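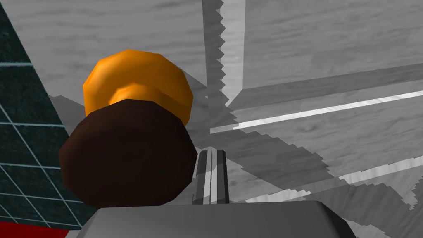
Gultix Open Day Simulation Set
README and data card

Version 1.1, prepared by Carmela Tejada

Contents

1. What is in the set
2. The open day
3. How the episodes were made
4. Folder layout
5. Fields
6. Known problems
7. Suggested uses
8. License and contact
9. Changes

1. What is in the set

The set holds 254 simulated pick-and-place episodes driven by visitors to the Gultix open day on February 8, 2024. Each episode is one attempt by one visitor at moving objects with a simulated arm and gripper. The camera view is rendered from the gripper, so the gripper body stays in the lower part of the view for the whole episode.

Of the 254 episodes, 228 were marked complete by the operator at the desk. The rest were stopped early, mostly by visitors who had seen enough or whose turn had run out. We kept them. They are marked in the index and are easy to filter out.

No real robot data is included. The real arm at the open day was run by staff for a separate demonstration and nothing from it was recorded.

2. The open day

Gultix shares a building with Prillora, and the open day covered both. Visitors came in through the Prillora side, got a short talk, and then walked through to the Gultix lab, where there were two stations.

Station A was the real arm, behind a guard rail. Staff ran a fixed sorting routine on it and answered questions.

Station B was the simulator. A visitor sat down, was shown the hand controller, and had up to 100 seconds to try the task. A wall screen showed the gripper view to the people waiting. The visitor saw the same view on a monitor, plus a smaller side view which we did not save.

Most people had never used the controller before. The instructions given at the desk were kept short on purpose:

Hold the trigger to close the gripper, let go to open it.
Move your hand slowly.
Pick up any object you like and put it down somewhere else.
Press the gray button if you want to stop.

Visitors chose their own object and their own place to put it. Because of this there is no single goal shared by all episodes, and a "complete" mark only means the operator judged that an object had been lifted and set down again.

A school group from Ortuño used Station B for most of the late morning. Those episodes are shorter and faster than the others, with a lot of quick changes of direction - if you plot controller speed over the day they stand out right away.

3. How the episodes were made

Scenes were built from a small library of simple shapes with low polygon counts. Rounded objects are faceted and you can see the angles along their outlines. Surfaces use a handful of shared textures, including a gray wood grain that can appear on walls and blocks as well as on the surface under the objects. The layout was shuffled at the start of each episode from a seed, and the seed is stored.

The renderer was set for speed. We were running on the lab's ordinary desktop machine and wanted the view to keep up with the visitor's hand, so shadow quality was turned down. See section 6.

Physics ran in Gedus, the in-house simulator. The build used at the open day is older than the one we use now. Replaying a stored controller track in the current build will give a similar motion but contacts may come out differently. If you need the original contacts, use the stored object poses and do not re-simulate.

4. Folder layout

index.csv - one row per episode
episodes/ - one folder per episode, named by episode number
episodes/NNN/view/ - rendered gripper views
episodes/NNN/track.csv - controller and gripper readings
episodes/NNN/objects.csv - object poses
scenes/ - scene files and textures
notes/ - the operator's desk notes, typed up

The full set takes 2,270 MB unpacked. Nearly all of that is the rendered views, so if you only want the tracks, download the small archive.

5. Fields

index.csv

episode: episode number
seed: layout seed
station_time: seconds since the station opened
length: episode length in seconds
complete: 1 or 0, set by the operator
stopped_by: visitor, operator or timer
group: school, general or staff

track.csv

t: seconds since episode start
x, y, z: gripper position in meters
qx, qy, qz, qw: gripper orientation
trigger: 0 (released) to 1 (fully held)
opening: distance between the fingers in meters

objects.csv

t: seconds since episode start
object: object name from the scene file
x, y, z, qx, qy, qz, qw: object pose

Names, ages and voices were not recorded. The group field is as close as the set gets to saying who was driving.

6. Known problems

Shadows have jagged, stair-stepped edges. This comes from the low shadow setting and affects the whole set. Where several shadows overlap the pattern can be strong enough to confuse an edge detector. Re-rendering from the scene files with a higher setting gets rid of most of it.

Objects often hide one another. From the gripper's point of view a near object can cover a good part of the one behind it. Use objects.csv if you need to know where the hidden one is.

Contact shadows are not reliable. It can be hard to tell from one view whether an object rests on the surface or sits slightly above it. Check the z value.

The opening field lags the trigger by a few steps. This was in the controller driver and was fixed in June, after the recordings were made. We left the raw values alone.

The group field was filled in from the desk notes. Some rows near the end of the school visit may be wrong.

7. Suggested uses

The set has been used here for looking at how new users approach an object, how long they wait before closing the gripper, and how they recover after a miss. It should also do for testing segmentation on plain rendered shapes.

We would not use it to train a grasping policy for a real arm. The driving is uneven, the shapes are simple, and friction in that build of Gedus was set high to make life easier for beginners.

8. License and contact

Free for research and teaching. Please name the set and the version if you publish anything based on it. Questions and corrections go to Carmela Tejada at the Gultix lab. Include the episode number if you are reporting a fault in a file.

9. Changes

1.1 Added stopped_by to the index. Corrected units for opening, which the first version gave in centimeters. Typed up the last page of desk notes.
1.0 First version.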